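3.2 Anordnung der Getränke in verglasten Kühlschränken

Abbildung 4 gehört zum Standort B unserer Erhebung, an dem zwei Kühlschränke mit Glasfront direkt nebeneinander hinter einem weißen Tisch stehen.
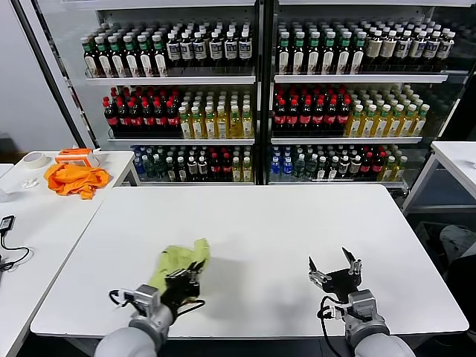

Abb. 4: Standort B, zwei Kühlschränke mit je drei sichtbaren Fachböden, davor der weiße Tisch mit einem gelbgrünen Tuch.

3.2.1 Gruppierung nach Sorten

Die Sorten sind am Standort B in Blöcken geordnet. Im oberen Fach des linken Kühlschranks stehen dunkle Flaschen mit grünen Deckeln links und solche mit weißen Deckeln rechts. Im mittleren Fach folgt auf die Cola mit rotem Deckel der gelbe Tee mit grünem Deckel, und diese Reihenfolge wiederholt sich im rechten Kühlschrank. Wir bezeichnen eine solche Wiederholung im Folgenden als parallele Belegung. Brandão (Jucélia Brandão, unveröffentlichtes Arbeitspapier) verwendet dafür den Begriff »Doppelung«, den wir nicht übernehmen, weil er auch für zwei gleiche Reihen im selben Fach gebraucht wird.

Anders verhält es sich mit dem unteren Fach. Es ist in beiden Kühlschränken gemischt belegt, und die Farben der Deckel wechseln innerhalb der Reihe. Für die Kodierung haben wir deshalb zwischen Blockfach und Mischfach unterschieden. Ein Fach gilt als Blockfach, wenn höchstens zwei Sorten vorhanden sind und jede Sorte zusammenhängend steht. Alle übrigen Fächer wurden als Mischfach kodiert, auch dann, wenn nur eine einzelne Flasche die Ordnung unterbricht.

In der gesamten Stichprobe wurden 2.514 Flaschen erfasst, verteilt auf die Standorte A bis F. Davon standen mehr als 300 in einem Mischfach. Die Zuordnung erfolgte nach Deckelfarbe und Etikett – der Füllstand und das Haltbarkeitsdatum wurden nicht berücksichtigt.

3.2.2 Sichtbarkeit des unteren Fachs

Bei der Aufnahme über einen Tisch hinweg ergibt sich eine Schwierigkeit, die wir in der Vorstudie unterschätzt hatten. Die hintere Tischkante verdeckt am Standort B einen Teil des unteren Fachs im linken Kühlschrank. Solche Fächer wurden vor Ort bei geöffneter Tür nachgezählt und im Protokoll mit einem Stern versehen. Die Werte mit Stern gehen in die Tabelle 2 ein, jedoch nicht in die Auswertung der Blickhöhe, für die allein die vom Tisch aus erkennbaren Flaschen von Bedeutung sind. Insgesamt betrifft dies 40 Flaschen.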